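Presora home tidying robot, living room package: is it worth the monthly fee?

Rating: 2 out of 5

I have been reading for years that the robot butler is almost at the door. I've also owned enough robot vacuums to know what "almost" costs. So when the Presora two-armed unit came up for a trial rental in July, I signed up for the living room package and nothing else. No dishes, no laundry. I wanted one dull job done well, and the dull job I picked was the sofa.

People who write about home robots like to go straight to the kitchen, because a machine holding an egg makes a good headline. I think the sofa is a fairer test. Ours gets wrecked every evening. Pillows slide down, somebody sits on one, another ends up behind the armrest. Putting it right takes me less time than it takes to find my reading glasses, and I do it without thinking. If a machine can't take that off my hands, I don't much care what it can do with an egg.

What you get

The rental comes with the robot, a charging base, a tablet with the Presora app and a setup visit. The visit was scheduled for 2 hours and ran to 3. You walk the robot through the room and tell the app which pieces of furniture it may touch. You then set up "resting states," which is Presora's name for what tidy looks like. I set up 9 of these and by the end of the trial I was using two.

The app is decent. It's readable, it doesn't nag, and the stop button is large and always in the same place. I'll give them full credit for the stop button.

Handling soft things

Soft goods are supposed to be the hard part. A box is the same box wherever you grab it. A pillow changes shape the second you squeeze it, and the corner you were aiming at is somewhere else. The sales material makes a good deal of the hands and how they adapt to fabric.

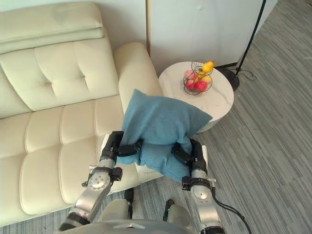
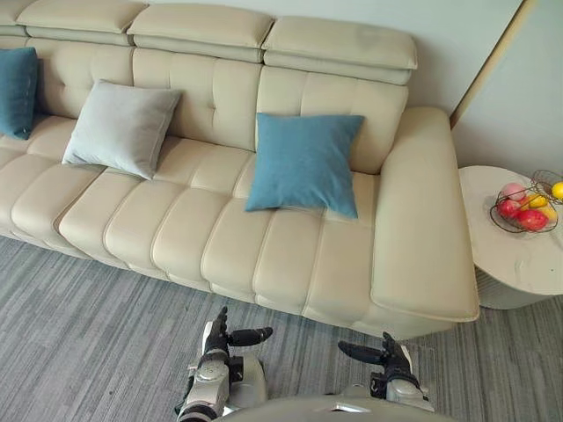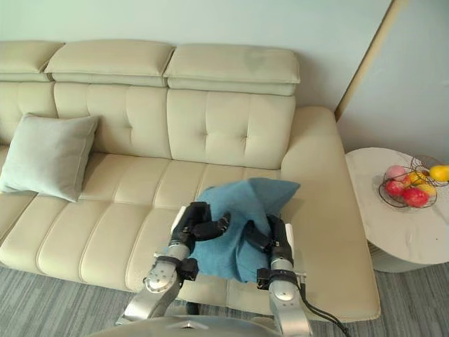

Cream leather sofa, gray carpet, fruit basket on the side table.

My complaint is with the word "tidy." Picking something up is one skill and leaving it the way a person would want it is another, and the app reports both as the same thing. I had a green check mark on my tablet for a pillow lying flat on its face. I had another for one that was upright but so squashed in the lower half that I went over and fluffed it myself. The robot counted that as a completed task. I counted it as a task I had done.

Then there's the pace. A full pass over the sofa took 6 minutes on a good evening. Presora's answer, when I asked, was that you should run it while you're out of the house or asleep. Fine, but the robot wants the lights on, and I'm not leaving two metal arms working next to leather upholstery with no one home. Maybe I'm old-fashioned. The rental agreement puts scuffs and punctures on the customer, so I suspect their lawyers are old-fashioned too.

I had no damage, for the record. No scratches on the leather and no pulled threads. The grip is firmer than I'd like on woven fabric, though, and it left creases that were still there in the morning.

What it can't be told

You can't tell it that the gray pillow goes behind the blue one because my back is bad on that side. You can save a layout that happens to have it that way, but the moment you swap a cover you have to save the layout again. You can't tell it to leave a pillow alone because someone has just made themselves comfortable. It will stop if a person is sitting down, and then it will wait there, facing you, until you get up or send it home. I sent it home a lot.

It also doesn't deal with whatever else lands on a sofa. Remote controls have to be registered one by one. Blankets are listed as "coming soon," and a newspaper was treated as part of the furniture.

Compared with the others

Before this I tried the Flultach floor assistant, which is cheaper and only collects objects off the ground. It's a much less ambitious machine and I was happier with it. It does one narrow job at a speed you can live with and then parks itself. Posten has a two-armed model too, but only for commercial customers. I saw it folding shop towels at a linen service called Adeleke, where it does the same square all day long, on a table at a fixed height, with somebody nearby to clear the jams. That seemed to me a sensible use of it. Take away the fixed table and the identical squares and you have my living room, and I haven't seen anyone's robot that's ready for my living room.

Fans of these things will say the software gets better every month. There were two updates during my trial. The first improved docking. The second changed the icons.

Who might want it

If you have trouble bending or reaching, the sums look different, and I don't want to wave that away. A slow helper may well beat none. I would still ask for a trial in your own room, with your own furniture, before signing for a year. Ask them to start with the pillows on the floor. The demo I was given before renting began with everything already up on the seat, and in my experience that's the easy version.

Good points: quiet, clear app, careful near the side table, excellent stop button.

Bad points: slow, generous with its own check marks, needs the lights on, too many layouts to maintain, damage terms that favor the company, takes up a good corner of the room when parked.

I sent it back at the end of the trial period. Pickup was on time and the two men who came were very polite about the stairs. I'd look at it again if the price drops and they get blankets working.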